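Talk notes, Tuesday afternoon slot, the one straight after the tea break (so start gently, people will still be finding their seats)

Hello everybody, and thank you to Omolara Nnaji for the kind introduction and for reading every draft of this. I'm going to talk about folding clothes, or more exactly about the bit of software that decides where a fold should begin. We call it Skekano. It sits between the camera and the planner, and for most of last year it was the part that kept me up at night.

Pause here. Ask who has folded a coat this week.

So, the trouble with a jacket is that it hardly ever has the same shape twice. A mug is a mug whichever way you turn it, but a sleeve can be bunched or folded back over itself, and then the planner has to guess where the cuff has got to. Our first version looked for edges and picked the longest one. On a plain table that did quite nicely. On a bed it was hopeless, bless it, and we spent most of March finding out why.
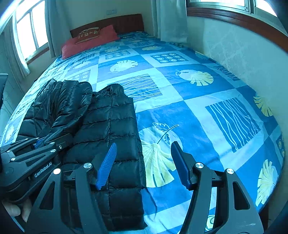

Patterned bedding is full of edges, you see, and every one of them looked like a hem to the old code. Of the 228 recordings in our bedroom set, the longest-edge rule chose a line on the bedspread in 13 of the first batch alone, and with great confidence too! What helped was asking for depth before colour. A puffy garment stands up from the cloth beneath it, even when the cloth is much the busier of the two.

Slow down for this part, it's the one people write to me about afterwards.

Skekano now proposes 3 grasp points and hands all of them to the planner with a score. The planner throws out any that the wrist can't reach, and then we check the gap between the fingers against the thickness of the fabric. If nothing survives, it asks for another view.

Next, the Emholm comparison. Mention that the plot uses all 392 recordings, bedrooms and tables together, and leave it up long enough for the back row. Then questions, and Omolara has the microphone.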